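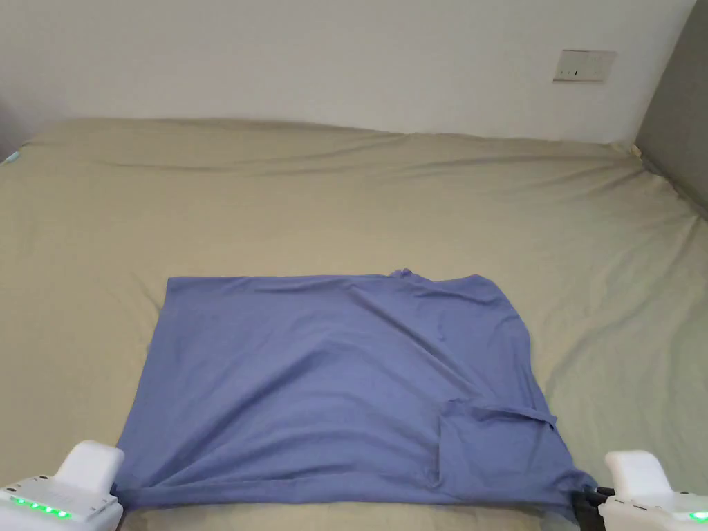
Bedroom and Laundry Folding Checklist, Guest Unit 26
Imetti Guest Rooms, upstairs wing
Walked by: Yolandi Khumalo
Second look: Nhung Trương
Month: February
Started 9:40 a.m.

Ratings: OK / Fix / Watch. Comments go right under the line. Please write real comments, people, I read every one of them and I love them!

SECTION A: THE BED

A1. Fitted sheet on and hooked at all four corners
OK
Tugged each corner by hand. All four held. The khaki-beige ones have deeper pockets than the old sets and what a difference that makes on these mattresses.

A2. Sheet smooth enough to fold on
OK
Creased along the wall side and a bit bunched toward the right corner. Fine for folding! Please smooth it again before the top sheet goes on, though, or the guest will feel it.

A3. No tears, snags or thin spots
OK
Ran my palm over the whole thing. Nothing.

A4. Bed frame bolts tight, no wobble
Fix
Foot end, left leg. Quarter turn loose. Quang Sầm has the hex key on his ring, I've asked him to come by before lunch.

A5. Mattress label readable and facing the foot
OK

A6. Bed height safe for standing work
Watch
Good for me, low for Nhung, who is a good deal taller and was stooping by the third shirt. If you're tall, kneel on the foam pad or take the basket to the table in the hall. Backs before speed, always.

SECTION B: FOLDING ON THE BED

B1. Hands washed, rings and watches off
OK

B2. Pockets and cuffs checked for pins, pens and coins
OK
One safety pin in a pair of work pants, open. Went in the tin. This line earns its place on the list every single month.

B3. Shirt laid out flat before the first fold
OK
The periwinkle-blue T-shirt was a good one to practice with. A T-shirt wrinkles the second you look away, so spread it wide, sweep your hands out from the middle, and only then start bringing the sides in.

B4. Collar and seams lying down
Watch
There's a little tab of fabric standing up near the top edge of the blue one, a seam or a bit of collar. Press it flat with two fingers before you go on. If it gets folded in like that it leaves a ridge, and the ridge shows through the whole stack.

B5. Folded parts square to the body of the shirt
Watch
The flap on the lower right has a nice straight edge, and I'm pleased with it. The panel as a whole comes out wider at the near end, so it's a slanted shape more than a true rectangle. Diệp Văn taught me to line the edge up with my forearm, and it really helps. Try it!

B6. Bottom hem even
Fix
Lower corners are pinched and pulled inward. Open them out with your thumbs and lay the hem again. Takes two seconds and the finished fold sits so much better.

B7. Work kept back from the near edge of the bed
Watch
The shirt is close to the near side. One lean and it's on the floor, and then it's back to the wash. Slide everything a forearm's length toward the wall.

B8. One garment open at a time
OK
Yes, yes, yes. I used to have five going at once and lost socks inside every one of them.

SECTION C: FLOOR AND WALKWAYS

C1. Path from door to bed clear
OK

C2. Basket parked against the wall, handles in
Fix
Found it in the doorway. I stepped over it twice before I noticed I was doing it, and stepping over it is exactly how Nhung turned her ankle last year. Moved.

C3. Rug corners flat, grip mat under it
OK
New Dokiser mat went down last month and I can't shift it with my foot. So happy with this.

C4. Floor dry
OK
Checked with a paper towel by the window, where we had the drip. Dry.

C5. Cords off the floor
Watch
Lamp cord is taped, but the tape is lifting at one end. Fresh tape is in the hall closet, second shelf.

SECTION D: AIR, LIGHT, HEAT

D1. Window opens fully and latches
OK
Stiff for the first inch, then fine.

D2. Enough light to spot stains
OK
Morning is the best time for this room by far. After four you'll want the lamp on too.

D3. Nothing cloth within reach of the heater
OK

D4. Smoke alarm tested
OK
Loud! Sorry to whoever was in the next unit.

D5. Iron unplugged and standing on its heel
OK
Drenix iron, back in the closet, cord wrapped loose so it doesn't crack at the neck.

SECTION E: LINEN COUNT

E1. Pillowcases on hand: 80
E2. Bath towels on hand: 63
Both match the sheet on the closet door. Châu Quách did the count with me and caught two hand towels that had snuck into the bath pile.

E3. Shelf stacks below eye level
OK

E4. Mending bag emptied
Fix
Still nearly full. I'll take it down to Lý Alterations this afternoon. Ticket is 1701, clipped to the bag, please leave it there.

TO DO BEFORE NEXT WALK
Tighten left leg at foot end (Quang)
Re-tape lamp cord (whoever passes the closet first)
Smooth the sheet and make up the bed (Nhung)
Redo hem and corners on the blue T-shirt (me, and gladly)
Get a price on a taller folding table

Second look comments, N.T.:
Agree with everything. I'd move A6 to Fix, my back says so. Also the foam pad needs a new cover, the zipper is split at one end. Otherwise this room is in the best shape I've seen it, and the new sheets are lovely to work on.

Finished 10:25 a.m. Initialed Y.K., N.T.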